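Home / Jobs / Simulation cell keeper (part time, could grow)

3 February 2022

Hi! I'm Demyd Pavliuk and I run the simulation side of things at Loltton, and I need a second pair of hands. Our cell is called Kallska. It's a rendered house with a two-armed robot in it, and for a good while now I've been the only person looking after it. It has outgrown me.

What does looking after it mean? Mostly grippers. Every time the robot model gets a new joint limit or a new finger shape, somebody has to load the room, bring the arms up close to the walls and the furniture, and check that the contacts behave. Fingers like to sink into plaster. Panels like to jitter when they get squeezed between a hand and a wall. I keep a log of all of it (1015 entries as of this morning, and yes, I'd love help tidying them up), and the fix is usually a friction value, a collision mesh or a joint somebody set up in a hurry. Me, often enough.

You'd be looking at views like these for much of the day:

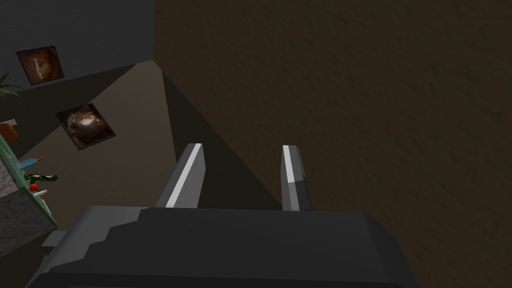
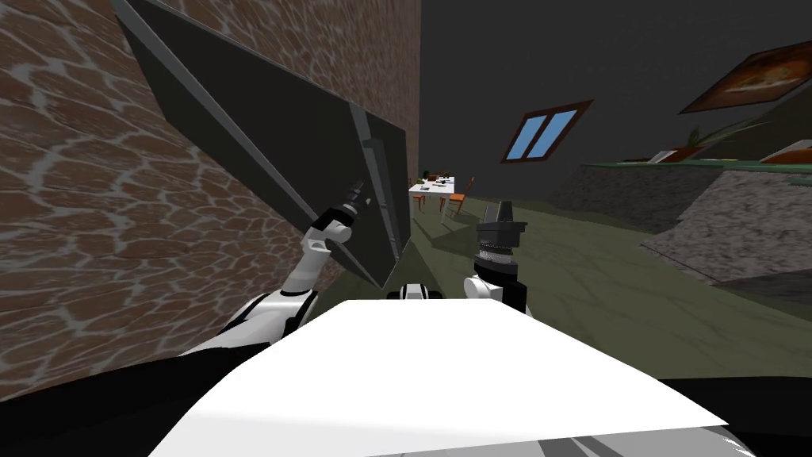 The second one has the left arm pressing the dark gray panel up against the stone wall while the right gripper stays empty.

What you'd be doing

Starting the cell and running the morning checks. There are 133 of them and most run by themselves, but the gripper ones need a person watching.

Setting finger gap, grip force and contact friction for each arm, and writing down what you changed before you change the next thing. Please, please write it down.

Fixing collision meshes on walls, shelves and loose objects. Small stuff on counters is the worst, so patience helps a lot here.

Talking to the folks at Horobets, who build the arm models, when a joint is wrong on their end. They're friendly and they answer fast.

What I'm hoping for

You've worked with some physics engine before, any of them, and you can read a robot description file without panicking. A bit of Python. If you come from real machine maintenance and picked up simulation later, I'd really like to hear from you - that's how I got here too. No degree needed.

The practical bits

It's 2 days a week to start, going to four in May if we both like how it's working out. Remote is fine, or you can share my desk space at Irkuvico, where the coffee is decent and the heating is not. Pay depends on experience and we'll talk about it on the first call.

To apply, send me a note through the Loltton contact form with "Kallska" in the subject. Skip the cover letter and tell me about one thing you got working again and how you found the fault. Keep it under 1000 words - I read every one of them myself.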